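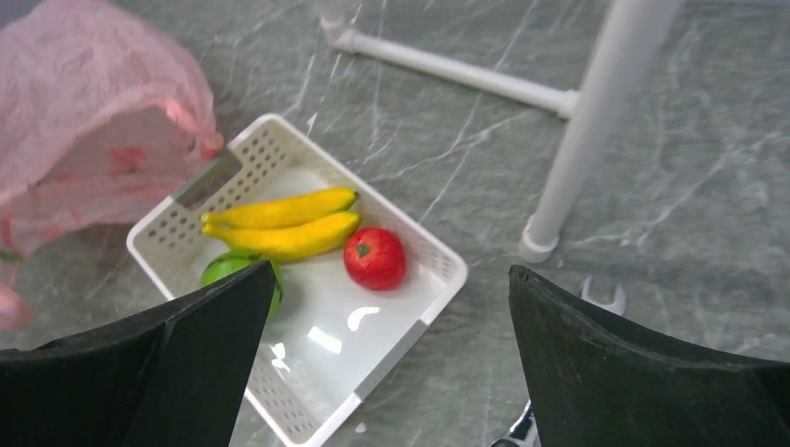
**Robot Learning Lab, handout for week 5: collecting demonstrations**

Last week we discussed what a policy learns from examples and why it copies also our bad habits. This week you will make the examples yourselves. Please read these notes before you come to the lab, and bring the printed log sheet.

## 1. What is one example

One example (we say "episode") is one complete attempt at one task, from the start pose until the operator presses stop. For every time step we save the wrist camera picture, the joint positions, the opening of the gripper, and the command which the operator gave. At the beginning of the episode we also save one sentence of instruction, such as "take the tomato out of the basket".

Write the sentence before you move the arm. If you write it afterwards, you will describe what you did, and this can be different from what you wanted to do.

## 2. The basket task

We use the white basket on the floor, with fruit and vegetables inside. The bananas are long and curved, so the direction of the fingers matters very much. The tomato is round and forgives a wrong angle, but it doesn't forgive too much force. The lime is more difficult when it lies near the wall of the basket, where one finger must go between the lime and the plastic.

Pay attention to what the wrist camera sees when the gripper is open. The black fingers take a large part of the view, and an object can be almost completely behind one of them. In the picture for this handout it is the lime. A human operator remembers that the lime is there. A policy which receives only the present picture doesn't remember. For this reason, start from a pose where the target is well visible, and approach slowly enough that it stays in view for many time steps.

Things outside the basket (a wrench, a plastic bag, the white tubes) can stay. They are not targets, and the policy should learn to leave them alone. But move them between episodes - if the wrench is always to the right of the basket, the policy may use it as a landmark.

## 3. How to vary the examples

Change these between episodes, and note the change in the log:

- angle of the basket
- position and order of the objects
- start pose of the arm
- the object named in the instruction

Don't change everything in each episode. Anisa Goh's group did this in September and could not find out later which change had caused the failures.

## 4. Good, bad and recovered

Mark each episode with one letter: G (good), B (bad), or R (recovered). Recovered means the first grasp failed and the operator corrected it in the same episode. Please keep these, they are very useful. Delete nothing, also not the bad ones.

The set from the earlier groups has 597 episodes. Of these, 39 are marked R, and this is too few. You may make a mistake on purpose, but write "on purpose" in the log.

## 5. Before you leave

1. Copy the episodes to the folder Odby.
2. Check that the number of files is equal to the number of lines in your log.
3. Play back three episodes and compare them with their sentences.
4. Put the arm in the rest pose.

Questions about the recorder go to Borislav Janevski, questions about grading to me.

Inna Ivanyshyn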